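The Answer Line That Doesn't Answer

Last month I complained about the state tax department's new "secure message center," and the mail I got back falls into two piles. One pile says I was too hard on it. The other pile is a good deal taller, and the best letter in it comes from Noman Bangash, who keeps the books for a small upholstery shop called Ekström and has kept every scrap of paper connected with one notice for $952.

The notice said the shop had underpaid its withholding for a quarter. It hadn't. The payment had been made on time, in full, and the bank had the confirmation to prove it. The department had posted it to the wrong quarter. Anyone who has done payroll for more than a year has seen this, and anyone who has seen it knows that it takes a person with the right screen open a few minutes to fix.

Noman wrote to the message center and attached the bank confirmation. Sixteen days later he got a reply thanking him for his inquiry and telling him that account-specific questions couldn't be answered through the message center. He should call.

He called. The phone menu told him that questions about notices could be handled faster through the message center, and then it hung up. He called again and picked a different option, the one for people who want to set up a payment plan, and got a human being right away. She was polite. She could see the payment sitting in the wrong quarter. She couldn't move it, as that was done by another unit, and the other unit didn't take calls. She suggested the message center.

I'd like to believe this is one unlucky taxpayer. The department would like me to believe it too. Its spring bulletin reports that the average message is now "resolved" in less than half the time it took under the old system, and I have no doubt that the figure was worked out correctly. I only want to know what counts as resolved. Noman's first message, the one that came back telling him to call, is marked "Resolved" in his account. So is his second. So is the third, where the reply was addressed to a business he's never heard of. By the department's arithmetic he has been helped three times, and he still has the notice.

Irfan Hashmi, who used to work in the department's correspondence section and now prepares returns on his own account, wrote in to explain how this happens, and his letter made me more doubtful than I was before. In his day, he says, a case was closed when the examiner signed off that the issue was fixed. Under the new setup it's closed when a reply goes out. Any reply. If the taxpayer writes back, that opens a new case with a new number, and the new case starts its own clock at zero. "Nobody told us to send useless letters," he writes. "They told us what the target was and then they put it on the wall."

He adds that staff run into the same thing from the inside. When he left, he had a small error in his own final withholding statement, and payroll sent him to the employee message center. He got an answer telling him that former employees had to use the public one.

The department's defenders (I do have a few among my readers) point out that the volume is enormous and the staff is small. Granted. They also point to the software, a case management package called Gratov, which is supposed to read incoming messages and send them to the right unit. I'm less willing to grant that one. I've now seen copies of eleven exchanges sent in by readers, and in most of them the routing seems to have picked out a single word and run with it. A man who wrote that his late mother's refund check had been lost was sent the form for reporting a change of address. A reader whose message used the word "penalty" got a leaflet on how penalties are calculated. She had been asking how to pay one.

There is a second product on the way, I'm told. Irnico is to be added to the phone lines in June, and it will "anticipate the caller's need." I'll wait and see what it anticipates. My guess is that most callers need a person who can move a payment from one quarter to the next, and I haven't seen that on the list of features.

As for Noman, he did what people do when the front door is locked and went around the side. He wrote to the taxpayer advocate, on paper, by certified mail, with copies of all three "resolved" messages stapled in order. The advocate's office called him back itself. The payment was moved that afternoon. The interest that had piled up on the phantom debt took another letter.

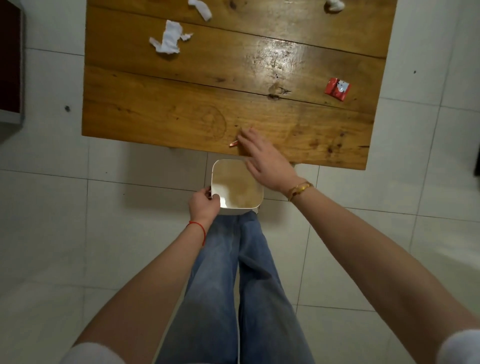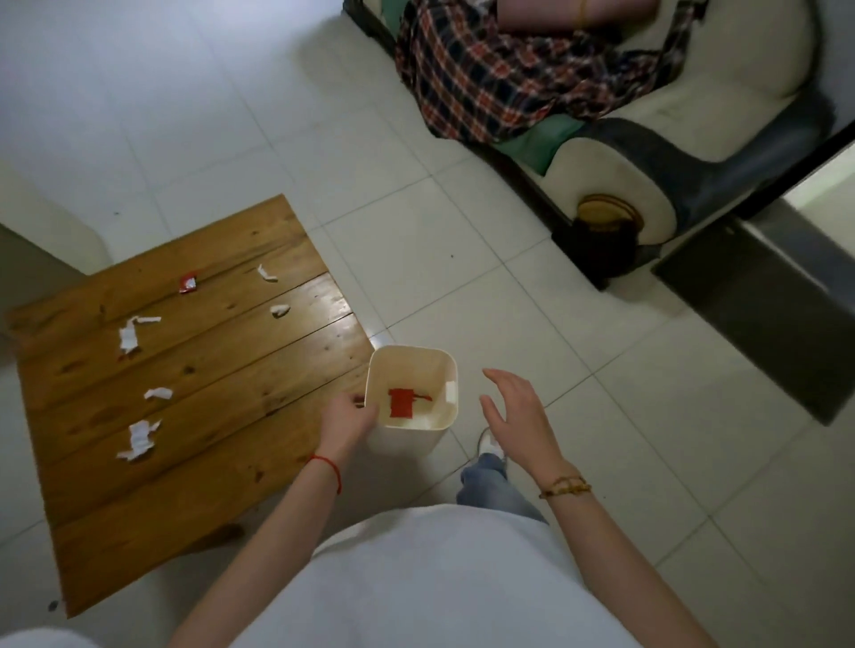

My own advice has changed because of this, and I used to give the opposite. I used to tell people to go paperless with state taxes as soon as they could. Now I say keep the paper, and keep it flat, whole and in order, with the date you sent each thing written on it. Most of us have at some point let our tax papers get into the state of the little crumpled white scraps on that wooden table, and a torn scrap is no use to an advocate who wants to know what you were told and when. Print each message and each reply as it comes in. Write the case number on the top, and when the number changes on you, write the new one beside the old one. The message center holds on to closed cases only for a while, and I couldn't get a straight answer on how long that is. I asked through the message center.

If you have a misposted payment right now, skip the "general inquiry" box and use the one headed "Dispute a Notice," even if it seems too strong a word for what you've got. Irfan says those messages can't be closed without an examiner's initials, or couldn't when he was there. I'd be glad to hear from anyone who has tried it since. I'd be even more glad to hear from anyone at the department who can tell me how many of the cases marked resolved were opened again by the same taxpayer within the same month. I asked for that number too, and was told it isn't kept.

Letters on this go in the next issue, space allowing. Please black out your account number before you send me anything.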